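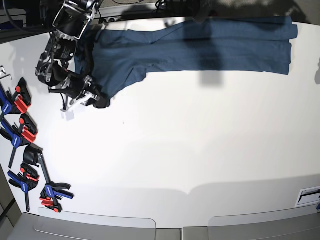

Right arm on a dark blue garment, clamps along the left side. Budget thread below.

---

**1/** We have to send in next year's equipment request by Thursday. I've been posting bits of this work for a while and people keep asking what it costs to run, so I'm writing the plan out in public. No dollar totals, our quotes are under NDA.

---

**2/** The biggest line is a second station. We have quotes from Lykkegaard and Sisero. Similar reach and similar payload. The difference is lead time: Lykkegaard says 9 weeks, Sisero says 7 but won't put it in the contract.

---

**3/** I've been burned by a verbal lead time before. If it isn't in the contract I plan for double. That makes Lykkegaard the faster option on paper, and paper is what the Cidberg office reads.

---

**4/** Fingertip pads. They are cheap and they wear out, and last year I put them under "misc." and ran out in April. This year they get their own line. I'm asking for 50.

---

**5/** Somebody will ask why 50 when the supplier sells them in packs. I don't know the pack size yet. If it comes to 51 I'll take 51.

---

**6/** Bar clamps, the one-handed kind. There are five on the table up top and I want more of them. Every change of layout eats clamps, and when we're short we end up borrowing from the Skuserstead shop, who want theirs back the same day.

---

**7/** Hand tools go on the list too. Hex keys especially. Two full sets per station, one that stays at the table and one that lives in a drawer. It's a tiny amount of money and I still had to argue for it last year.

---

**8/** Cloth is the line I got most wrong. I budgeted for towels because towels are easy to buy in bulk. Pants and long sleeves are the harder job and we need a lot more variety — sizes, weights, stretch, dark colors as well as light. Moving half the towel money over.

---

**9/** Secondhand clothes are fine for this, by the way. We buy by the pound and wash everything once before it goes near the arms. Put the laundry cost in your plan. Ours wasn't in there the first year.

---

**10/** Service contract: taking the basic one. The better tier gets you a technician on site, but most of our downtime has been cables and grippers, and we can swap those ourselves if the parts are on the shelf. So the money goes to spares. One complete gripper per station, plus a cable kit.

---

**11/** Power. A second station means a new circuit, and that comes out of the building budget, which closes earlier than ours. If you're planning one of these, ask about electrical first. I asked last.

---

**12/** Things I cut: a nicer table, a parts cabinet, and a third station somebody penciled in. We don't have enough trained operators to keep three busy, and an idle arm still costs you the service contract.

---

**13/** Operator hours are a separate request, but I'm sending both in the same email. Last time the hardware got approved and the hours didn't. The crate sat in the hallway until summer.

---

**14/** Order of priority if they make me trim: spares and pads, then clamps and tools, then cloth, then the second station. I'd sooner have one station that runs all week.

---

**15/** Will add to this once I hear back from Cidberg. If you've bought from Sisero and the 7 weeks held up, please reply — I can still change the request before Thursday.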